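Feed-in meter readings missing from settlement export
Posted in November by Yayra Kyei, Grid Data Support
3 comments | 2 shares

Reported by Kofi Adjei, Uketti. The monthly settlement export for the Abubakari solar feeder lists 2,388 interval rows. The meter head-end holds 703 more for the same period. Payments to small producers are on hold until the totals match.

09:40. Export rerun with the same settings. Same row count. No errors in the job log.

10:15. Compared meter IDs. All missing rows belong to 11 rooftop sites moved to the revised feed-in tariff. Their readings arrive at the head-end and pass validation. 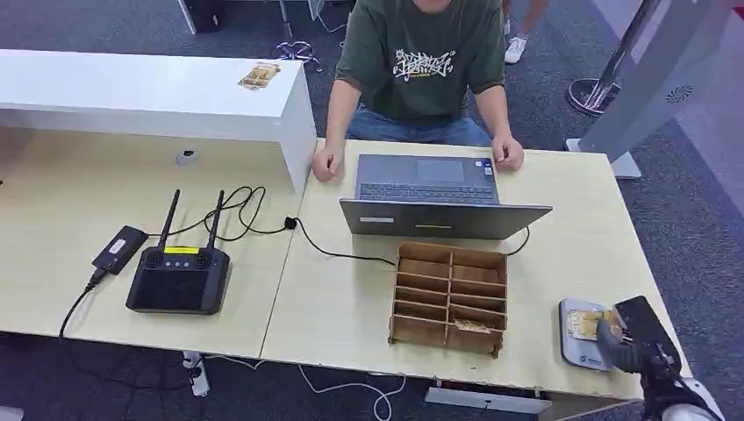

11:05. Tariff table checked by Afia Quansah. The revised tariff was loaded under code 137, but the export filter still reads the old code list. Rows with an unlisted code are dropped without a warning.

11:30. Code added to the filter on the test server. Export rerun there, row counts match the head-end. Kobina Amissah approved the change for production.

13:20. Applied in production. Full export sent to Uketti. Kofi confirms totals agree at feeder level, site level still being checked.

Open: filter should log dropped rows. Request passed to Zindetell. Ticket stays open until they reply.

Contact Grid Data Support | © Etex | Back to top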